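In Defense of the Clear Bin
By Lempi Koskela
April 1, 2024 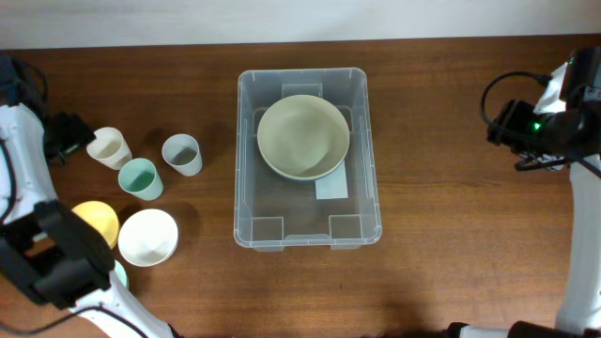 Cups and bowls beside a clear bin, with one green bowl already inside.

When I moved to Illdale in November, I packed my kitchen in brown cardboard boxes. On each box I wrote "kitchen" with a thick pen, and I was proud of this system. Then I needed one bowl for soup, and I opened almost all of them.

Since that evening I am a supporter of the transparent bin. My friend Iona Galbraith does not agree. She says a home should not look like a shop, and that dishes belong in a cupboard with a door. I understand her, but I think she forgets how small many kitchens are. In mine the cupboard is 25 inches wide, and the plates already live there.

A bowl in a clear bin can be found without lifting a lid or reading a label. My guests find the cups by themselves, and they also put them back. I would place the wide bowls first and let the cups fill the space that remains.

Iona still buys baskets. They are beautiful, and last week she searched in three of them for a spoon.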